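Search this site
Enter keyword

Letters from the ferry town

Oğuzhan Ekinci moved to Pronow to repair clocks, and stayed to run its second-hand bookshop. When I visit him in October, he is carrying boxes up from the cellar and asks me to hold the door with my foot.

"I bought the shop with 600 books in it," he says. "Most of them were about tax law. Now I have too many and I do not want to know the number."

The shop was before called Joseck, after the family which owned it, and the old name is still painted over the window. He did not change it. "People say 'I go to Joseck'. Why should I teach them another word?"

I ask him how he decides the prices. He laughs and shows me a pencil. Everything is written inside the cover, and a book which has stayed for four years gets a new price, always lower. The only exception is a shelf of sea travel behind his chair. "Those I sell badly on purpose," he says. "I am still reading them." 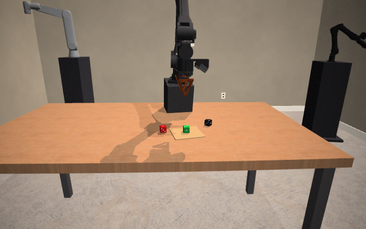
The evenings

In winter the shop stays open until nine in the evening, and then the people come more for talking than for buying. There is tea, and there are board games, which Ekinci lends to everybody who asks. He learned most of them from his uncle in the Uçar bakery, where the bakers played while the dough was rising.

"My uncle was a terrible loser," he says. "He would check the dice, then the table, then my sleeves. I was seven years old!"

Does the shop earn enough? He thinks for some time before he answers. Last month the evenings brought 69 euros for tea, and the heating alone was more than this. The clocks help - he still repairs them in the mornings, mostly for customers from Fondel, on the other side of the river.

"With clocks I know when the work is finished," he tells me. "With the books, no."

When I leave he gives me a novel without its last page. He has written the ending inside by hand, as he remembers it.

4 comments | 69 shares

Contact | Copyright | Back to top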